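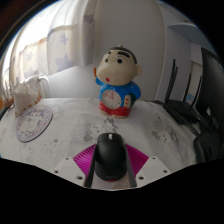 Gripper view with the mouse between the fingers and the clock figurine behind it.

Fixing a grasp detector that only trusts tidy backgrounds

My grasp detector (I call it Plistance, long story) was great on plain tables and terrible on anything with a pattern. Give it a tablecloth with cartoons printed all over it and it would happily propose grabbing the cartoons! So I spent a couple of evenings on it, and these are the steps that got me out of the hole.

First, mask your own hardware. The fingers and the magenta ribbed panels sit in the same part of the image every time, so draw one polygon around each and save them as a mask file. Load it before the detector runs. If you skip this, the ribs give you a ton of strong edges, and the black corners outside the round view don't help either.

Next, label the held object separately. I use two classes, "held" and "scene". The mouse gets "held", and the figurine, the round mat and the router get "scene". Clem Pearce talked me into this and I grumbled the whole way, but it's much easier to debug.

Now the patterned cloth. Open your config and set min_region to 62, then run the detector over 100 frames and look at what survives. Still seeing boxes on printed characters? Nudge it up by 2 and go again. Don't jump straight to a huge value like I did, or you'll lose small stuff you care about.

Last bit: glossy things. Shiny highlights, like the ones on the figurine's blue top, can split one object into pieces. Turn on merge_touching and most of them join back up. I left mine at the default distance.

Once that looks okay, rerun the full set (mine is 1,000 frames) and save the masks next to the labels so they don't get separated.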